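Incidencia: discrepancias de existencias en el módulo de almacén Clendier
Estado: en seguimiento
Prioridad: media
Solicitante: Departamento de Logística, Jadeo
Responsable asignado: Florin Coman
Fecha de apertura: 18 de septiembre de 2023

Descripción del problema
El solicitante comunica que las existencias mostradas en Clendier no coinciden con las del libro contable tras el cierre nocturno. La diferencia afecta a 94 referencias, todas ellas del catálogo de juguetería y menaje infantil. Las demás familias de producto cuadran correctamente.

Comprobaciones iniciales
Se ha revisado el registro de la tarea de sincronización. El proceso finaliza sin errores y con el código de salida habitual. Se ha solicitado al usuario que repita la exportación manual desde el menú Informes; el resultado es idéntico al del proceso automático, por lo que se descarta un fallo de programación horaria.

Se ha verificado asimismo que los permisos de la cuenta de servicio no han sido modificados.

Diagnóstico
Las referencias afectadas fueron dadas de alta por el proveedor Ghiță con un código de 10 caracteres que incluye ceros a la izquierda. La última actualización del conector Dekden interpreta dicho campo como numérico y suprime los ceros, de modo que el movimiento queda asignado a un artículo inexistente y pasa a la cola de rechazados. La cola no genera aviso al usuario en la configuración actual.

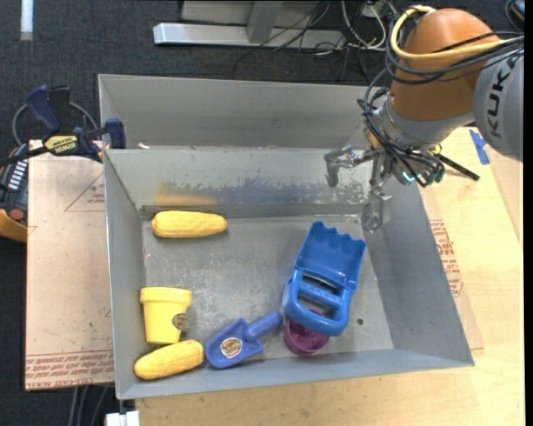
Medidas aplicadas
Se ha restablecido el campo de código como texto en la plantilla de importación y se han reprocesado los movimientos retenidos. Tras el reproceso permanecen seis referencias con diferencia, correspondientes a devoluciones registradas en dos almacenes a la vez. Su regularización debe efectuarla el Departamento de Logística mediante el formulario de ajuste, indicando el número de esta incidencia.

Se recomienda no instalar nuevas versiones del conector hasta que el fabricante publique la corrección, prevista para octubre.

Pendiente
Activación del aviso por correo electrónico para la cola de rechazados. Confirmación del solicitante una vez practicados los ajustes. La incidencia permanecerá abierta hasta la recepción de dicha confirmación.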